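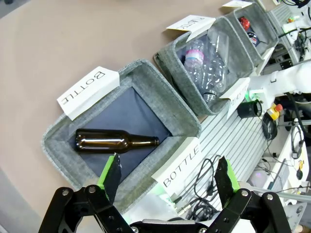

Figure 4. Sorting cell seen from the wrist camera. Bins labelled BOTTLE and PLASTIC.

4.2 Teaching the bins to the Caloment gripper

Before this section, the Brinideo control program must be running and the arm must be in the home position. If you have the two-arm kit, park the second arm first.

1. Put the felt bins on the table within reach of the arm. Leave a gap of 60 mm between one bin and the next, so the fingers can open fully.

2. Clip the folded labels to the rims. The camera may see a label upside down. This is permitted, the program reads it in both directions.

3. Open the page Bins and press Find. Each bin receives a coloured outline on the screen. If one outline is missing, move its label a little and press Find again.

4. Set the speed to 100 mm per second for the first trial. You can raise it later, up to 900.

5. Place one glass bottle on its side in the bin BOTTLE and press Test Grip. The gripper must take it by the body, not by the neck.

6. Repeat with a plastic bottle in the bin PLASTIC. Choose the soft grip for this — a thin bottle is easily crushed.

7. Press Save.

Note: The green finger pads are wearing parts. Order them from Etirance with the code on your delivery paper. Pads from the older Shimada set have another hole distance and do not fit.

Note: If you change the position of a bin after step 7, please teach all bins again.

CAUTION: Keep your hands out of the bins while the arm has power. Know where the emergency stop button is before you press Test Grip.

CAUTION: Do not use broken or cracked glass for the test.

Continue with 4.3, Sorting by label.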